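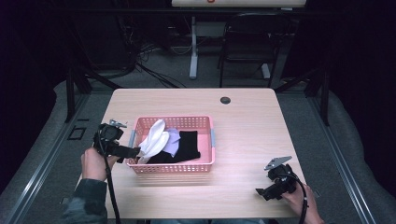
Baskets and Folding – Table Gallery

The tables at the Sesberg room get used for laundry and small-item sorting for most of the year, and people who book the room often ask what is there before they come. This page covers the tables, the baskets and the kinds of cloth we sort on them. It replaces the old list that was on the Dreten page.

The picture at the top of the page goes with the first entry. The notes after it cover the rest of the setup.

Pink basket, three cloths

White on the left, pale lavender next to it, black across the right side and the lower part of the basket floor. The white one is bunched up and stands higher than the rim. The black one overlaps the bottom edges of the other two.

The basket is pink plastic, shallow and rectangular, with rows of small slots in the walls. There is a small gray handle on the short end. We like the shallow kind for this work. With a deep basket the small cloths end up at the bottom and you have to lean over to get at them.

The table

Light wood, pale, with a fine grain and slightly rounded corners. Dark cloth shows up well on it. White cloth is harder to see under the evening lights, so we try to do the whites before 4 p.m. in the winter months.

The round black piece set into the tabletop on the far right is a cable grommet. Please don't push tags or loose thread down it. Keep the folded stack away from that side if you have a cord running through.

The floor and the whiteboard

Gray carpet throughout. It holds lint, especially from towels, and the vacuum is in the closet by the door. The bag was changed in July.

The whiteboard stands behind the tables. Use it for the sorting order if you are working with a group. Wipe it with the dry cloth on the hook – the spray leaves streaks and takes a while to clear.

How we sort

Set the basket near the middle of the table, with room on both sides. Take out the bunched pieces first and shake them open. Lay each one flat and smooth it from the center toward the corners.

Small cloths are folded in half and then in half again. Larger ones are folded in thirds the long way, then in half. The open edges all go to the same side of the stack.

We sort by color first and by size second. Lavender and other pale colors go in their own stack and are washed separately from the whites. Black goes last. It picks up lint from everything else, and it is easier to brush it once at the end than to keep going back to it.

Anything with a hole or a loose hem goes to the side. Most of those pieces are cut up for cleaning rags at Clitorbridge, which takes them by the bag. They don't take anything with a zipper or buttons.

Quantities

The shelf holds 20 baskets when they are stacked properly, short ends facing out. The closet has room for 100 folded cloths on the upper shelf and the same on the lower one. Last season we sorted 575 pieces in this room. The target for next season is 1000, but that includes the bed linens from Vass, and those are slow.

Bed linens are not done at these tables. A full sheet hangs over the sides and drags on the carpet. Vass is sending two longer tables for them, and pictures will be added to this page after they arrive.

Notes on the baskets

Plastic baskets can be rinsed in the sink and left upside down on the rack. Check the slots for thread before putting them back. A loose thread will catch on a knit and pull it.

The handles are not meant for lifting a full load. Carry the basket with both hands under the floor of it. We have lost a few handles this way and have not found a good replacement part.

If a rim is cracked, put the basket under the sink with a strip of tape on it. Cracked rims snag, and tape over the crack only holds for a week or so.

Booking

The room is open from 9 a.m. to 6 p.m. Leave the tables clear and the baskets on the shelf when you finish. The booking sheet is on the Sesberg page, along with the door code request form.

More galleries: Shelves and Closet – Drying Racks – Dreten Storage Room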